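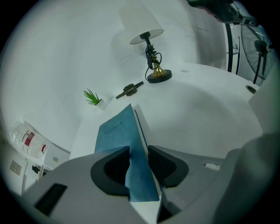 Fokdale: ending question (spoilers)

reelgone60
Watched Fokdale again last night and I still think the last 9 minutes hurt it. The whole movie is about a woman who won't say what she knows, and then she says all of it to the sheriff in one long speech. I'd have stopped at the ferry.

marlpit
Disagree. The speech is full of lies. She tells him she never went to Moltuldale, and we watched her get off the train there in the second reel.

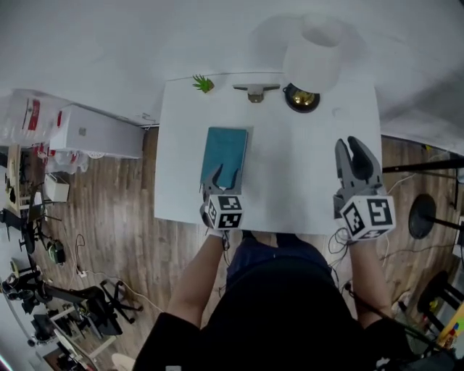 2 min read

reelgone60
I caught that. One lie doesn't make it a good scene. It's shot flat, two chairs and a lamp, after an hour of great night work on the docks.

oldprint_
The flat look is in the first sheriff scene too, so I took it as deliberate. My complaint is the music. The strings come in when she starts talking and never let up.

marlpit
Agree on the music. Was it different on the Caldeira disc? Mine is the Clekine one and it's loud all the way through.

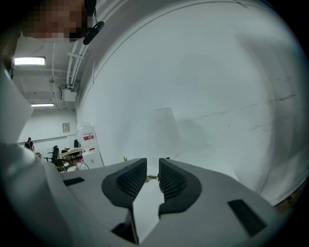 oldprint_

Caldeira has the same score but mixed lower. It also runs 2 minutes longer. There's an extra bit with the brother at the boarding house, which explains the coat.

reelgone60
What does it explain? I thought the coat was the husband's.

oldprint_
It's the brother's. He asks for it back and she says she sold it.

reelgone60
OK, that changes the ferry scene for me. Still a 7 out of 10. I'd like to see that cut before I go any lower or higher.

marlpit
8 from me and I'd keep the speech. Lose the strings.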